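The Vandel bakery in Hunstead stops baking for the public at two in the afternoon. By half past, the woman who runs it is sitting at the table nearest the counter with a pot of tea and the order book for the next day. She has had the business for seven years and has agreed to talk about the move to Nestidville, where a second shop opens in May.

"It isn't a copy of this one," she says. "The unit over there is half the size and there's no oven in it. Everything will be baked here and driven across. People have asked why we would open a bakery with no oven, and the answer is that an oven needs a proper extraction system and the landlord wouldn't have it."

The Nestidville shop used to be a dry cleaner's and stood shut for a long time before she took it on. She first looked at it in the autumn, decided the rent was too high and went home. The agent rang again after Christmas with a lower figure. She won't say what it was, only that she signed for three years and can leave after two.

The van will make one run in the morning and, on Saturdays, a second at eleven. The drive takes 18 minutes with no traffic. She has timed it at five in the morning and again at eight, when it took 36. "So it has to be the early one. If we miss that and get stuck behind the school traffic, there's no bread on the shelf when people are walking past to the station."

She trained as a bookkeeper and worked for a building supplier before she bought the Hunstead business from the couple who had run it before her. She had never baked for a living. For the first year one of the previous owners stayed on three mornings a week to teach her, and she still uses their recipe for the white tin loaf. The rye is her own. The cheese scones came from a customer who wrote the recipe on the back of a parking ticket and would not take anything for it.

"I changed too much at the start," she says. "I took the iced fingers off and we had complaints for weeks. I put them back on. I don't like them much, but we sell over 50 on a Friday and I'm not going to argue with that."

The shop employs seven people at present, most of them part time. Two will transfer to Nestidville and she is looking for another two, one for weekends. She has had plenty of applications from students and very few from anyone who can start at six. Pay is the same at both shops. She does the wages herself on a Thursday night, and says the bookkeeping years have been more use to her than anything she has learned about dough.

Flour has been the main worry. The price went up twice last year and she put the large loaf up once, by twenty pence. Electricity was worse. She moved the cake baking into the early morning so that the ovens were not heated a second time, and that saved more than she had expected. It also meant that the person who makes the cakes had to change her hours, and that took some talking over.

The coffee at both shops will come from Eze, a small roaster that already supplies Hunstead. There will be no seating at Nestidville apart from a bench in the window. She would have liked tables. The floor area would allow for three at most, and she was told she would need a customer toilet if she put them in, so the space has gone to shelving and a fridge for sandwiches.

Sandwiches are new. Hunstead has never sold them, partly out of respect for the café two doors along, which buys its rolls from her. In Nestidville there is an office block opposite and nothing to eat within a few minutes' walk except the petrol station. The plan is four fillings to begin with, made on the premises from ten o'clock. Egg and cress is certain. She has tried several versions of a roast vegetable one on her staff and isn't happy with any of them.

Asked whether there might be a third shop, she shakes her head. The Hunstead ovens could manage a little more than the two shops will need, but she doesn't want to be a person who drives between places all day. She would rather get the second one paying for itself and take a week off in the summer. The last proper holiday was the year before last, and the mixer broke down on the second day of it.
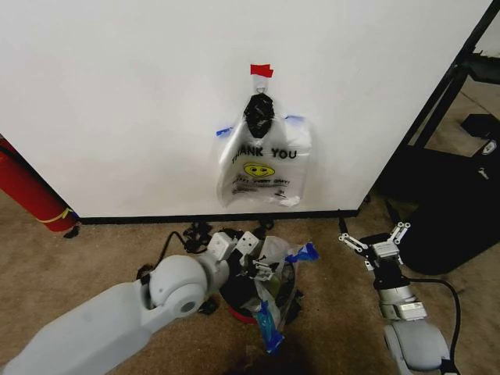
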